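Wanted: people who drink tea and are hard to convince
Posted Feb 17, 2018
14 shares | 6 comments

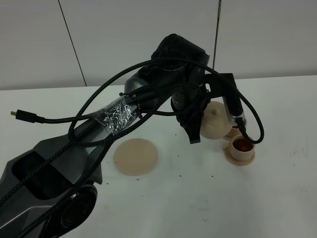

Plesidura is looking for tea drinkers to try a teapot and tell us what's wrong with it. If you already think the world has enough teapots, you are the person I want to hear from. I think so too, most days.

Some background. Every maker of teaware claims a pot that doesn't drip, a lid that stays put when you pour, and a handle that won't burn your knuckles. I have bought a good many of these pots over the years and most of them drip. The Pondden set is ours, and the people who drew it say it does better. Maybe. They also say the matte beige finish won't hold tea stains, and I have heard that one before.

What you would do

You take a set home and use it the way you use the pot you have now. Black tea, green tea, whatever is in the cupboard. Don't be gentle with it and don't buy special leaves. You keep a short notebook, a line or two a day, and at the end you come in for one conversation of 60 minutes at our Baek Street shop. I will ask about the lid a lot. I will ask whether you ever used the coaster after the first week, since I have a bet going that people put it in a drawer.

The trial ends in July. If you get tired of the pot before then and go back to your old one, write down the day you quit and what did it. That counts as a full trial and you still get paid.

Who we want

People who make tea at home most days. You don't need to know anything about ceramics, and I'd prefer you didn't sell them. Left-handed pourers especially, because the last trial had hardly any and the results were useless on that point. Households with kids are fine. Sore wrists or stiff fingers are fine too, just mention it so we can talk about the weight of a full pot before you agree to anything.

Please don't apply if you write product reviews for money, or if you took part in the Hilent kettle trial. That group got along a little too well with the company and I couldn't use half of what they told me.

What you get

A $60 payment after the conversation, and the set is yours. If you break a piece, tell us how. No one will bill you.

We don't want testimonials. Your notes won't be printed on a box, and your name stays out of the report. If the sales side ever contacts you asking for a nice quote, say no and let me know.

To apply

Write half a page about the teapot you own now and what annoys you about it. Skip the résumé. "It's fine" is an acceptable answer if you can say why. Send it to Seul-gi Ko, Plesidura, Box 2253, or drop it off at the Baek Street counter. I read all of them myself, so replies are slow.

6 comments | Share this post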